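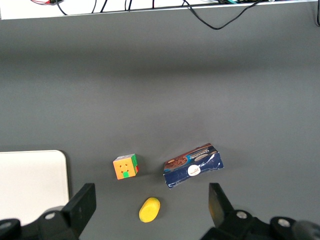

Einen Greifarbeitsplatz planen, ohne dass das Budget davonläuft

Wer zum ersten Mal einen kleinen Roboterarbeitsplatz anschaffen möchte, schaut verständlicherweise zuerst auf den Arm. Das ging mir genauso, und ich habe damals (es war ein sehr kalter Januar, und die Haushaltsmittel mussten weg) einen ganzen Nachmittag lang Reichweiten verglichen, bevor mir einfiel, dass der Arm ja auch irgendwo stehen muss. Deshalb fangen wir diesmal am anderen Ende an, nämlich beim Tisch und bei dem, was darauf liegen soll.

Schritt 1: Die Gegenstände festlegen

Legen Sie sich die Dinge, die gegriffen werden sollen, wirklich einmal vor die Nase. Ein Zauberwürfel, eine zerdrückte Keksschachtel und ein gelbes, ovales Teil stellen ganz unterschiedliche Ansprüche! Der Würfel hat gerade Flächen, die Schachtel gibt nach und ist schräg oft breiter, als man denkt, und bei allem Rundlichen kommt es sehr darauf an, wo die Finger ansetzen. Messen Sie jeweils die schmalste und die breiteste Seite und schreiben Sie beide Werte auf. Meine Kollegin Lilla Győri nimmt dafür einen ganz gewöhnlichen Messschieber, das reicht völlig.

Schritt 2: Den Greifer aussuchen

Mit Ihrer Maßliste gehen Sie nun an die Datenblätter. Entscheidend ist die Öffnungsweite, und zwar mit etwas Luft auf beiden Seiten, denn ein Greifer, der gerade eben über die Schachtel passt, macht im Alltag wenig Freude. Fragen Sie auch gleich nach dem Preis der Ersatzfinger. Bei Flemska haben wir ein Paar extra mitbestellt und 12 Wochen darauf gewartet, also bitte früh dran denken.

Schritt 3: Tisch und Kabel

Eine matte, ruhige Tischfläche ist Gold wert, wenn eine Kamera mitarbeitet, da Spiegelungen sonst gern für Ärger sorgen. Grau hat sich bei uns bewährt. Planen Sie außerdem einen Posten für die Kabelführung ein. Kabel, die hinten von einer Ablage herunterhängen, stören so lange nicht, bis der Arm einmal dorthin ausholt, und Klettbinder und ein Kabelkanal kosten nun wirklich nicht die Welt.

Schritt 4: Rechnen

Unser Zubehör, also Tisch, Finger, Beleuchtung und Kabelkanal, lag am Ende bei 1620 Euro. Der Arm selbst stand in einem eigenen Angebot von Dusier, was ich Ihnen ebenfalls empfehlen würde, weil sich die Angebote so viel leichter vergleichen lassen. Vergessen Sie Versand und Einweisung nicht! Prasertsri hatte die Einweisung schon im Preis, Nositz berechnete sie gesondert, und das sieht man erst auf der zweiten Seite.

Schritt 5: Zeit einplanen

Für den Aufbau sollten Sie zwei Leute und bis zu 8 Arbeitstage vorsehen, mit Kalibrierung und den ersten Greifversuchen. Zsolt Szűcs hat unsere Planungstabelle am 26. Juni noch einmal überarbeitet, darin gibt es jetzt auch eine Spalte für Verschleißteile. Tragen Sie dort lieber gleich etwas ein, auch wenn es zunächst geschätzt ist, und gehen Sie die Zeilen noch einmal gemeinsam mit der Person durch, die später am Tisch arbeiten wird.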